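Come and sew with us (no scalpel experience needed)

Hi, I'm Iona Rutherford and I look after participant sessions on the Hornar project. We're teaching a surgical robot to suture, and it learns by copying people, so I need people! You sit at the console, take a hand control in each hand, and drive the two instruments through a row of stitches while we record every move. We're starting up again in March and I'd love to fill 32 spots.

You might be a nursing or vet student, a retired surgeon, or a keen quilter with steady hands (quilters, I have a real soft spot for you). Both hands need to be comfortable with fine work, and glasses are fine.
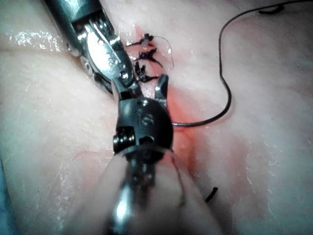

Three knots in, with plenty of thread left to wrangle.

Each session runs 4 hours, with a proper break and decent biscuits. The first hour is all practice, so don't panic if your knots come out looking like a dog's breakfast. We keep the messy attempts too, and Chelsea Haworth will be beside you the whole time to help with the controls. By the end of last season we had almost 3000 recorded stitches, and I'm greedy for more.

We pay $100 a session, plus parking. Keen? Send me a few lines about yourself and whether mornings or afternoons suit you. If you're colour-blind or left-handed, mention that as well so we can set up the console for you.

Iona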